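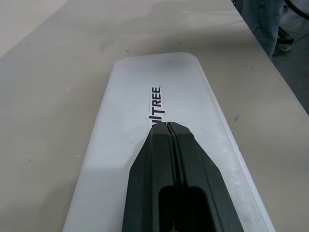
White plastic is a lovely thing to have around the house until you live with it for a while, and then one morning the light comes in low and every gray mark you ever put on it is right there looking at you. I have drawers full of the stuff, long pencil boxes and cutlery trays and cases that once held I don't know what, and I am fond of all of it. The marks tend to gather on one part of the top — look at the smudging and the faint scuffs over toward the right-hand side — and they are nearly always easier to shift than you'd expect. So before you throw a good box out for looking tired, put the kettle on and give it a little attention.

Start gently

Fill a bowl with warm water and a small squirt of dish soap, dip in a soft cloth, and wring it out well. Wipe the whole top from one end to the other and then dry it with a clean towel. You may find that half of what you took for scuffing was plain old grease from hands, and that's your job done! I do mean a soft cloth, by the way. I once took the green side of a kitchen sponge to a perfectly nice white case of my sister's and left it with a dull patch the shape of Florida, and she still brings it out when I visit.

For what's left, make a paste of baking soda and water, 3 spoons of soda to one of water, and rub it on with a fingertip in small circles. Go lightly, and keep well away from anything printed. Rinse, dry, and have another look in daylight. A white pencil eraser is very good on thin gray lines too (the plain kind, never the pink, which can leave a pink streak of its own and then you have two problems).

Edges and raised lips collect a fine line of dust that a cloth just slides over. An old toothbrush will see to it, or a cotton swab if the box is small. Do the corners while you're there.

Working around a label

Paper labels hate water. If there's a sticker you want to keep, wipe toward it and stop a finger's width short, then go around it with a barely damp cotton swab. If you've already soaked one, press a paper towel flat on it and leave it be. Picking at a wet label is how you end up with half a label.

If you want it gone, warm it with a hair dryer on low and start lifting from one corner, slowly. Any gum left behind comes up with a dab of cooking oil, left on for 9 minutes while you do something else, and then plenty of soapy water. I've tried the bought sprays as well. The Brurnix one works nicely but it smells so strong that I only use it with the back door open.

When you put a new label on a long, narrow box, run it along the length. It looks neater, it leaves you more room for words, and you can read it with the box sitting in a drawer among its neighbors. Let the plastic dry overnight before sticking anything to it. I wait longer if I can, and the ones I left for 72 hours back in January are still down flat at every corner.

Go easy on the lettering

Lots of boxes come with a name or a few words printed on the top, and the printing can be tougher or softer than it looks. Try your cloth on the very tail of the last letter first. If you see any color on the cloth, leave the lettering alone and clean around it as you would a paper label. Skip the rubbing alcohol and the nail polish remover altogether on printed plastic, however tempting they are, and keep the melamine sponges for the plain parts. 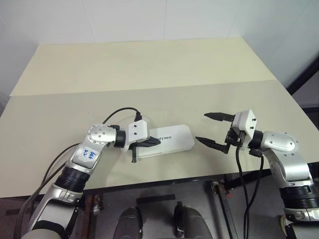
A long, shallow box like this white one cleans best lying flat on the table.

Give yourself a clear stretch of tabletop and set the box down flat, the long way in front of you, with a folded dish towel underneath if your table is precious. Hold it steady at one end with your spare hand and work toward the other. It's so much less trouble than holding the thing up in the air over the sink, where the water runs down your sleeve and into places you didn't mean it to go. If your table has a seam in it, wipe that too when you finish, as the soda gets down in there and dries to a white crust that you'll be digging out with a toothpick the next day.

Putting it away

Keep white plastic out of the window. Sun will yellow it over time, and that is the one thing I have never managed to scrub off. I also don't stack colored rubber bands, receipts or newspaper directly on top, as they can all leave a mark behind. A sheet of plain white paper between two boxes does the trick nicely.

Next time I'll get on to lids that have warped, which a reader in Omamside wrote to me about, and I have one or two of those myself.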